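**Power strip on the floor beside a mezzanine table**

Our premises include a mezzanine with a wooden table set near the railing. The power strip lies on the floor to the left of the chair, and a second white cable loops across the boards. Is there an approved way of arranging this?

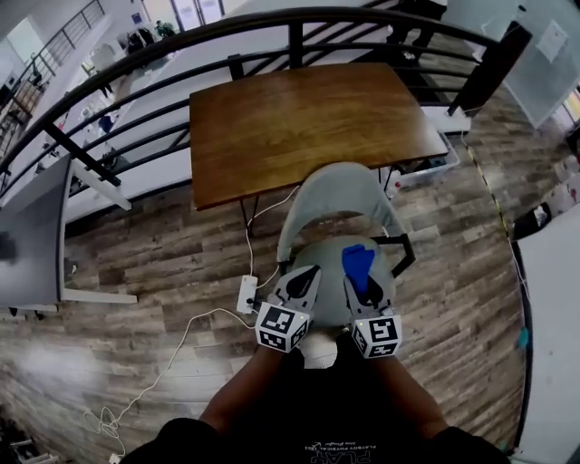

**Iswood**
The strip should be fixed beneath the table top, with the cables clipped along one of the metal legs. Nothing should cross the floor where a chair is moved.

**Wan**
Agreed – although screws may split a thin top. Measure first. Ours took 2 brackets.

**Biltasov**
We use tape. It has held since October.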